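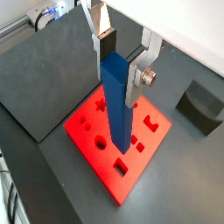 Zenwood makes cookware handles and knobs, and for the past two years it has also sold a line of pans under the name Hitura. The company's product engineer receives visitors in December, when the test kitchen is quiet, and begins with the base of the pan. "People look at the finish first, and the finish tells you very little," the engineer says. "The base and the handle joint decide how long a pan is used." The joint is a matter of fit. A square peg held upright over a red shape-sorting board, as in the photo, has to line up with its opening before it can go in, and the tang of a Hitura handle has to line up with its socket in the same way. If the tang sits at an angle, the rivet carries a side load each time the pan is lifted.

The first series used a round tang. It was easier to machine, but the handle could turn once the rivet wore. "We had returns with the handle a few degrees off. The pan was fine otherwise." The second series has a square tang, and the supplier in Skumum had to recut its tooling. The engineer puts the cost of the change at 12 weeks of production.

Testing is done at Eide, in a room with two induction hobs and a loading rig. Each sample is filled with water, lifted by the handle, set down and lifted again, over 2000 times. The joint is measured at the start and again every 100 lifts. "You get most of the movement early, then it levels off. If it doesn't level off, we stop the test." One sample from the earlier series was stopped at lift 1137 when the rivet head cracked. It is still on the shelf in the test room.

Asked about the base, the engineer is brief. An aluminum core is bonded between two layers of steel, and the underside is ground very slightly hollow when cold. "It flattens as it heats. If you start flat, you end up with a dome, and then the pan spins on a glass hob." Customers sometimes lay a ruler across a new pan and report the gap as a fault. The leaflet now has a paragraph on it – the wording took longer than the drawing.

On care, the advice is plain. Heat the pan at a medium setting. Let it cool before it goes into water. Dishwashers do no harm to the steel, but the wooden handle will dry out and should be oiled now and then. Salt goes in after the water boils, to avoid pitting.

A lid with a pouring rim is next. Two versions are being tried, one with a silicone edge and one without. "The silicone one pours better and is harder to clean," the engineer says. "We haven't decided."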